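Section 4: Preparing the Toaster Oven for First Use
Udell Countertop Appliance Guide, revised Saturday, November 4, 2023
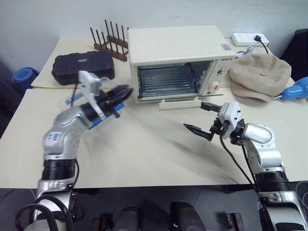
The steps in this section apply to all residents of Hashmi House and to staff who use the shared kitchens. Complete them before any food is prepared in a newly delivered appliance, and again after an appliance has been in storage.

4.1 Placement

1. Set the appliance on a level, heat-resistant surface.
2. Leave clear space on both sides, behind the back panel and over the top. Minimum distances are printed on the card supplied with the appliance.
3. Move curtains, paper towels and plastic containers away from the area.
4. Plug the cord directly into a grounded wall outlet. Extension cords and power strips are not permitted.

CAUTION: Do not place the appliance on or beside a gas or electric burner, even if the burner is turned off.

4.2 First Heating

1. Remove all packing material, including any cardboard under the rack.
2. Wash the rack and tray in warm, soapy water. Dry them fully before putting them back.
3. Open a window or turn on the kitchen fan.
4. Close the door and run the empty appliance at its highest setting for 18 minutes.
5. Turn the appliance off, unplug it and allow it to cool with the door open.

Note: A light odor during the first heating is normal. Heavy smoke is not – unplug the appliance at once, keep the door closed and report the fault.

4.3 Registration

Each appliance must be entered in the Esex kitchen register before it is released for general use. Record the room number, the serial number and the date of the first heating. Entries are made on Form 511, available at the front desk.

Questions regarding this section should be directed to Ryan Garside, Residential Services. Requests for replacement racks and trays are handled separately – see Section 7, Parts and Returns.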